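**The White Table**

I own one basket I truly love, and it took me years to find it. It's dark brown wicker with a thick braided rim, and I've been thinking about it far more than a grown woman should. So when my editor at Blackburn asked for something on clearing up after small children, I said yes before she'd finished the sentence!

Our table is white, which was my idea, and I take full responsibility. Every crumb shows. Every little thing that gets dropped on it shows too, and stays there until somebody (me) gets tired of looking at it. 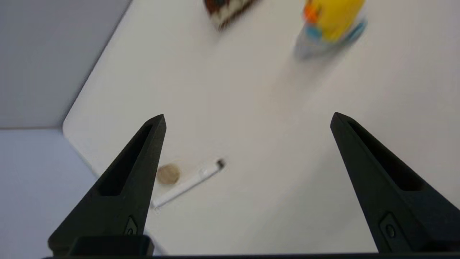

My neighbor Jocelyn Fehr has raised five kids in a house smaller than mine, and she swears by bins with lids. She has 13 of them, all labeled, stacked in the hall like a shoe store. I tried it for most of June. The lids went missing first, then the labels, and then I found a sandwich in the one marked TRAINS.

An open basket is so much more forgiving. You can see right into it, you can toss things from the couch, and it looks good enough to leave out when company comes – even my mother has stopped moving it into the closet. I'd go for a rectangle over a round one any day, because it sits flat along a wall and swallows the long stuff, like spoons and toy shovels. 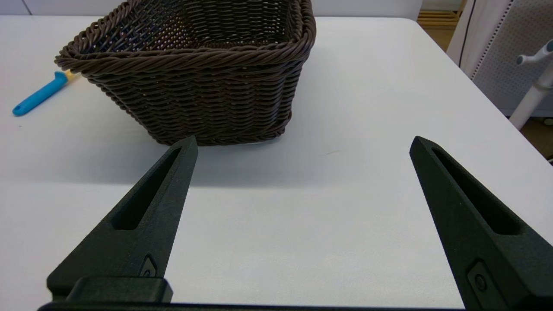 Mine cost $32 at a housewares place in Kelmont, and Gadisa Habte, who runs the shop, told me to shake it out once a week and wipe the weave with a barely damp cloth. I do the shaking. The wiping happens when I remember.

The play food is my weak spot, I'll admit it. I can give away puzzles all day long, but hand me a tiny slice of cake with blueberries on top and I'm keeping it until the kids leave for college. Same goes for anything with a duck.
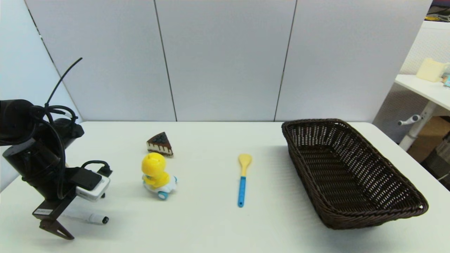 *Cake, a duck on a scooter and a blue-handled spoon, with the wicker basket still empty.*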